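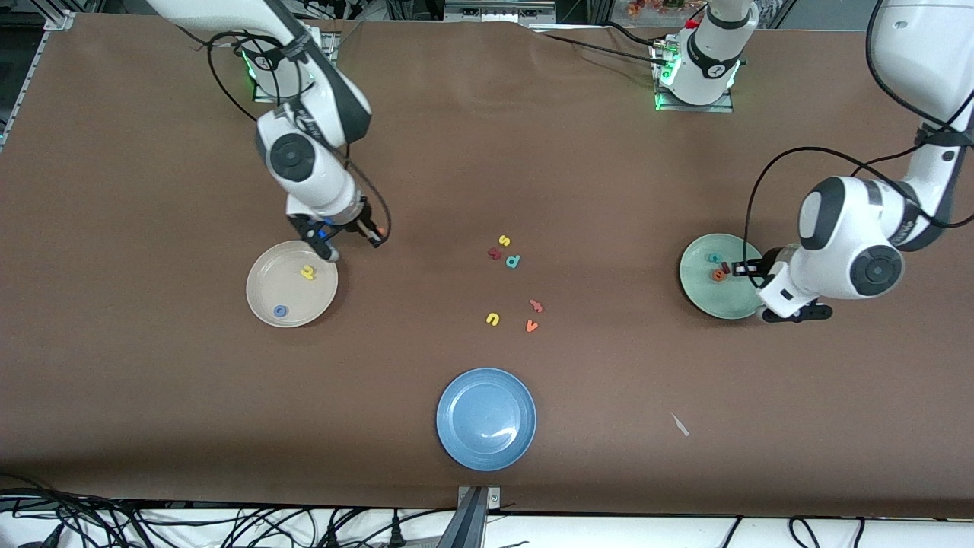

Re: Labels for the seed library drawers

I've been through the Hokness drawers twice now and I think the labeling needs to change before the June swap. The paper labels we put on last year have mostly curled up or come off, and I found two packets of runner beans filed under radish as a result. My preference is one big letter on the front of each drawer, with the full names on a card inside. Foam letters would do, like the yellow "u" and the blue "e" on the cream plate. They are easy to read from a few steps back, and the different colors would help the kids find the drawer they want. I'd put lower case on the vegetables and capitals on the flowers, so that "b" for beans doesn't get mixed up with "B" for bellflower.

Noman Mirani wrote:

> We have 1,573 packets in the cabinet as of last night, not counting
> the box from Heywood that still has to be sorted. The cabinet has 40
> drawers. Can we agree on how to file them before anybody opens that
> box? I would go by plant family. It is how the Stanthorpe group does
> it and it keeps all the squash together, which helps when people ask
> about crossing.
>
> Also, do we still want a limit on how many packets one person can
> take? We ran out of peas in the first hour last time.

On plant family: I see the point about the squash, but most people who come to the swap don't know that a tomato and a potato are in the same family, and they shouldn't have to. Someone looking for carrots will look under C. I would file by common name and put a note about crossing on the squash card. If Stanthorpe wants to send us their family list, we could tape it inside the cabinet door for anyone who wants it.

Some letters will need more than one drawer. Beans filled three last year, and tomatoes will fill at least that many once the Heywood box is in. Q, X and Z can share with something else. I'll draw up a list of which letters go where and send it to the list for corrections.

On the limit: yes, please. I suggest ten packets each until noon and no limit after that. Peas and garlic chives could be two each all day. I have 50 empty coin envelopes left over, so if someone brings in a large bag of anything we can split it on the spot. We will need a pencil at that table too. Pen smeared on the envelopes last year and we lost the dates on most of the lettuce.

A few other things while I'm writing.

Please put the year on every packet. Onion and parsnip seed more than a year or two old isn't worth handing out, and without a date I have to run a germination test or throw it away.

The Turusside people have offered us their old card catalog, free if we pick it up. It is solid but heavy, and the drawers are narrow. I measured one and our standard packets fit only if they stand on end. I'm inclined to say no unless somebody has a truck and a use for it.

I still have a cooler with last fall's squash seed in it at my house. It has been kept dry and I'll bring it over with the next load.

If you object to common names or to the packet limit, reply to the list and not just to me, so that Noman sees it as well.

Share (2) Comments (7)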